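4. Trials with the Virkley two-arm kit

4.1 Setting up

The Virkley kit arrives as two arms, a pair of two-finger grippers, a head camera and the Drostura control software. We were keen to find out how far a small lab could get with it straight from the crate, so we made no changes to the hardware and used the gripper fingers that came with it. Setting up took one afternoon, most of it spent on the network settings. The calibration routine deserves real praise: it walks the user through each joint in turn, in plain words, and it can be stopped and picked up again without losing anything.

All trials were run at a square table in daylight. We left ordinary household things along the far edge, plants and a drinks bottle among them, as we wanted the software to cope with a table that people might really use. The main task was cutlery sorting with a wire caddy, which we chose after reading Gajewski's earlier work on thin objects. Chopsticks are a lovely test for a gripper. They are narrow, they lie almost flat on the surface, and a small error in the angle of approach is enough to send them rolling.

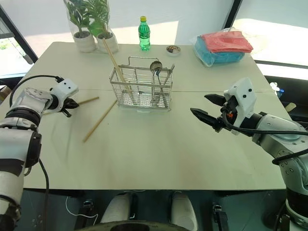

Figure 3. The cutlery task on the Virkley kit, with two chopsticks on the tabletop and other utensils in the wire caddy.

4.2 Results and remarks

We recorded 199 trials over 4 days, all guided by hand through the Drostura controls. Of these, 27 ended with a dropped chopstick, and most of the drops came on the first day while we were still learning how gently the fingers could be closed. The motion itself is a delight to work with – smooth, quiet and easy to predict, even when both arms are close together over the caddy. Edmund Olszewski, who had never driven a robot before, was placing spoons by the end of his first morning.

Two points need care. The cables at the wrists have to be given enough slack before a session, or the turn towards the caddy feels stiff. The software also saves every camera stream at full size unless told otherwise, and our first batch came to 2748 files before we found the setting.

We then repeated the first part of the task with the older Plisby arms we had used in January. Those trials are covered in Section 5, together with the grip settings used for both kits.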